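The kitchen that exists only on a screen

The robotics club of Craddock College meets in a small room behind the library, and most of its members do not touch a real robot during the whole evening. They work in simulation. Their project for this year has the name Woment, and its subject is a kitchen: a worktop, a few appliances, and a robot which has to learn to use them.

I spoke with the student who leads the project. She is in her second year and she came to the club in January, when it had four members and one computer.

"I wanted to build something with wheels," she told me. "But the wheels were all taken by another team, so they gave me the kitchen."

The task she has chosen for the first stage sounds very simple. The robot must reach to an appliance on the worktop and move its lever. A child can do this without thinking. For the club it took most of the spring.

"The lever is small and it stands close to the body of the machine," she explained. "If the arm comes too low, it hits the front. If it comes too high, the fingers close on air. And you have also the angle of the wrist. We changed this angle so many times that I see it when I sleep." 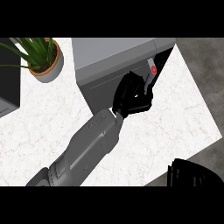

The students guide the arm by hand first, with a controller, and the computer keeps each attempt. Until now they have recorded 1,006 attempts, and 321 of these were good enough to be used for training. I asked if such a result was disappointing for the team.

"No, I was quite happy. In the beginning we threw away almost everything. Somebody sneezed and the arm went through the table. In simulation this is possible, the table does not complain."

The software they use is called Pruvus, and it was prepared by former students of the college. It is not always friendly. When the team updated it before the summer, all the objects lost their weight, and one evening was spent only on putting the numbers back. The club keeps a notebook for such problems, on paper, and new members must read it before they receive a password.

In autumn the team will take part in the Zeltell student competition. There the kitchen will be arranged in a way they have not seen before, and every team gets 100 trials. She expects that the lever will be in another place, and she worries about it.

"Our robot knows our kitchen very well. In a different kitchen it is like a guest who opens all the wrong cupboards. So now we move the things a little each time, and we record again."

I asked what she would like to do after the competition. She said that she would like to try the same movement with a real arm, if the college can borrow one, and that she still wants the wheels.

August 21, 2024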